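Home About us Courses Workshops Equipment Visiting Contact

About us

Narnasmont Technical College teaches the setting up, running and upkeep of automated equipment to students aged sixteen and over, and to adults already at work who attend by day release. Most of our teaching takes place in the workshops on Prostodham Road, where the college has been a tenant of the same building since it opened. The upper floor is given over to classrooms and a small library. The ground floor houses the machines.

This page describes the part of our work concerned with hand-held grippers and the cell they belong to. The cell is known as Nigatu, after the lane behind the building, and it consists of a pair of hand-held grippers, a fixed arm that takes the same type of fingers, and the computer on which the recordings are kept. Students use the hand-held pair to carry out a task themselves, and the arm is afterwards trained on what they did. A fault in the grippers is therefore carried into everything that follows, and their care is treated as a subject in its own right.

A session away from the workshop is prepared the day before. The two units are taken from the cabinet, the fingers are opened and closed through their full travel, and the reading at each end is compared with the card in the lid. The covers are wiped down. Cables are checked for nicks near the connector. The person in charge signs the card, and a unit that has not been signed for does not leave the building.

Setting up on the day follows a fixed order. The cloth goes down first, then the plate, then the objects, and the grippers are switched on last. We use ordinary household things wherever possible: soft furnishings, patterned cloths, fruit and vegetables of several sizes and colours. Small round objects are among the hardest things a two-fingered gripper is asked to hold, and they show up a misaligned finger sooner than any gauge in our possession.
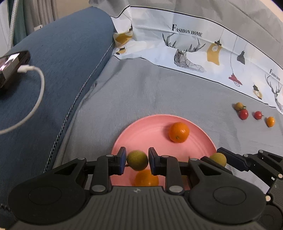

When both units are in use, the two operators agree beforehand who moves first. Fingers that meet over the plate may be knocked out of line without either operator feeling it, and any contact between the units is noted on the session sheet together with the time. The sheet is kept with the recording. If a contact has been noted, the closing check is carried out straight away on both units, and recording resumes only when both have passed.

The closing check is simple and is taught in the first week. The fingers are brought together slowly with nothing between them, and the operator looks along the pads for an even line of contact. A wedge of light at the top or bottom means that a linkage has shifted. The fingers are then opened, and the check is repeated from the fully open position. First-year students may carry out the check but may not adjust a linkage. Adjustments are made by second-year students under supervision, or by staff.

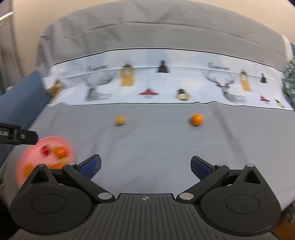

Handling Equipment Section
Narnasmont Technical College, Prostodham Road Workshops

The section has two permanent members of staff. Encarnación Soler is head of section and is responsible for the cell, its records and the training of operators. Roos Mulder is the workshop technician and carries out all repairs beyond the replacement of pads. Students in their second year are attached to the section for one term and work under Ms Mulder's direction.

Routine care

Pads are the part most often changed. They are replaced after up to 2,000 closures, or sooner if the surface has become shiny or has begun to lift at a corner. Both pads of a unit are changed together, including where only one is worn. Old adhesive is removed with a plastic scraper; metal tools are not used on the fingers. After the new pads have been fitted the unit rests overnight with its fingers open.

Each gripper has six pivots that are inspected every month, the two large ones near the base of the fingers and the four smaller ones further up. The inspector holds the body still and moves each link gently from side to side. Play that can be felt by hand is too much. The pivot is then taken out, cleaned and refitted, and a fresh washer is used each time. We do not oil the pivots of units that handle food items. Fruit juice is removed with a damp cloth on the day of the session and never left until the next.

The triangular openings in the linkages collect lint from tablecloths and upholstery. A soft brush is kept in the cabinet for this purpose and should be returned to it.

Records

Every recorded demonstration is entered against the unit that made it. In the twelve months to March the first unit completed 3,035 demonstrations and the second 3,055. The two are exchanged between operators at the midday break so that wear is shared, and the closeness of those figures suggests that the arrangement is being kept to. Entries are made in the Loladance log, the college's own record system, to which all section students are given access on joining. A paper copy is held in the cabinet in case the network is unavailable.

Repairs to the second unit

During the spring the second unit began to close unevenly towards the end of long sessions, though it passed its check each morning. Ms Mulder traced the fault to a small pivot on the right-hand side whose seat had worn oval. The linkage was replaced and its partner on the left was changed at the same time. The old parts have been mounted on a board in the ground-floor corridor, with the worn seat marked in white, and are used in the teaching of inspection. Recordings made in the affected weeks were reviewed by Ms Soler, and those showing an uneven grip were withdrawn from use.

Visiting the section

Prospective students, parents and employers are welcome to see the cell at work. The next open day is Sun 15 October, when the hand-held units will be demonstrated on the ground floor and visitors may try the closing check for themselves. Long sleeves should be rolled up and loose jewellery removed before handling the equipment. Children must be accompanied by an adult in all workshop areas.

Enquiries about the second-year attachment should be addressed to Ms Soler at the college office. Firms wishing to send staff on the gripper maintenance course are asked to state how many places they require and whether those attending have previous workshop experience.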